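## 4. First recording with the hand-held grippers

This section assumes that the linkage has been pinned as in section 3 and that both Nornari handles show up on the logging computer. The two handles are named `left` and `right` in the settings file. Swap the names there if needed, not the cables.

**Caution:** The pivot rivets can trap skin when the jaws close. Keep the free hand clear of the linkage.

### 4.1 Checking the jaws

1. Close each handle slowly until the pads touch. The pads should meet along their full length. If they meet only at the tips, slacken the rear screw by a quarter turn and try again.
2. Open the jaws fully and enter `zero` at the prompt. Wait for the reading to settle before touching the handle again.
3. Close on a strip of card and pull. The card should tear or drag before the jaws open.
4. Repeat for the second handle.

*Note:* Handles built from the first batch of Clarkau springs close more weakly. Fit two springs per handle on these.

### 4.2 Recording a sorting run

1. Set `max_length` to 300 for a first run. The value is in seconds. Runs over 600 are split into 2 files, and the join has to be checked by hand.
2. Put a shallow tray on a surface where both handles can reach every corner. A bed or a table will do, but on a soft surface press the tray down first so that it does not tip when the jaws push on the rim.
3. Spread the items over the tray floor. Mix stiff and limp things – bead bracelets, hair ties, a claw clip, a bit of fabric – and let a few of them overlap.
4. Route each cable down from the base of the handle with enough slack for a full arm's reach.
5. Start the log, hold both jaws open over the tray, then begin. Pinch thin bands by the edge. Bead strings may be lifted with the tip of one jaw while the other gripper handles a second item.

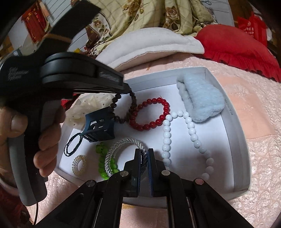

6. Put each item down before opening the jaws. Dropped items are logged as a release and have to be marked afterwards.
7. Stop the log with both jaws open.

### 4.3 Faults

- **Reading drifts while the jaws are still:** the sensor magnet has worked loose. Refit it and repeat 4.1.
- **One handle missing from the log:** reseat the plug at the Tzanetos hub, then restart the logger.
- **Beads slip out of the pads:** clean the pads with a damp cloth and let them dry. Do not use solvent – it lifts the adhesive.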